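Sterum Opens Linen and Clothes Care Service for Guests of Small Hotels

Trollen, March 2, 2025

The laundry company Sterum announces that it has opened a new service for small hotels and guest houses in the towns of Trollen and Bech. From this month, a guest can give private clothes at the reception together with the hotel linen, and receive them back washed, dried and folded within two days.

Until now Sterum has washed only sheets, towels and table linen. The company serves 62 houses in the region, most of them family businesses without their own laundry room. In a survey which was made during the winter, 202 guests answered questions about their stay. Many of them wrote that they travel with one small bag and would like to wash a few shirts in the middle of the week.

The price is counted per bag and not per piece. One bag holds up to 5 kilograms, and every bag receives a cloth label with the room number. White and colored clothes are washed separately. Wool, silk and leather are not accepted for the moment. 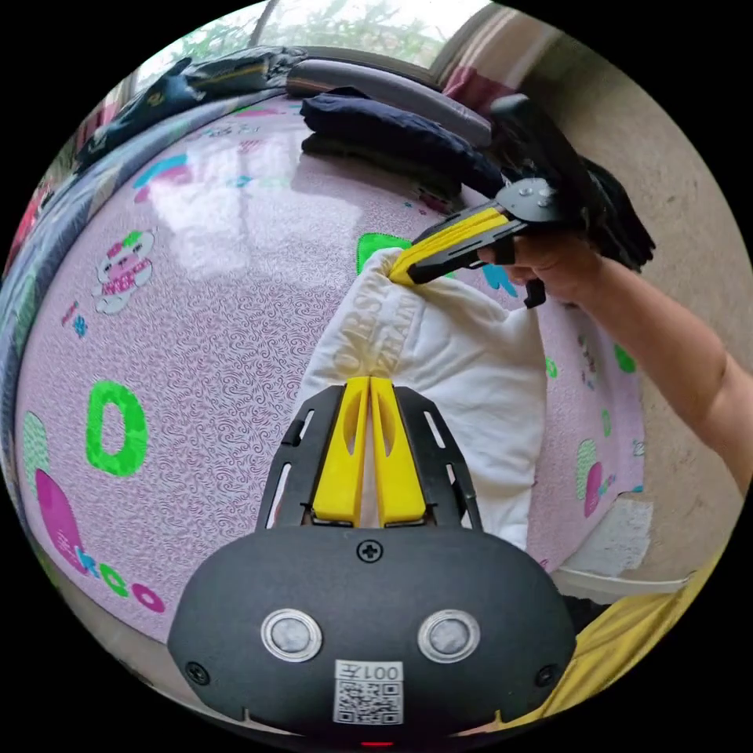

Witold Cieślak remarked that the washing itself was never the difficult part. According to him, "a hotel sheet has no owner, but a shirt has one, and he wants it on Thursday morning before the bus leaves." He added that the delivery hours were changed for this reason, and the van now comes to each house before breakfast.

Hotels do not pay a fee for joining. They receive the bags, the labels and a printed price list in two languages, which can be placed in the rooms. The guest pays at the reception, and Sterum sends one invoice to the hotel at the end of the month.

Houses in Sirna can join the service when the road works on the bridge are finished. The company expects this still in March.

Hotel owners who are interested can register at the Sterum office in Trollen or ask the driver for a form at the next linen delivery.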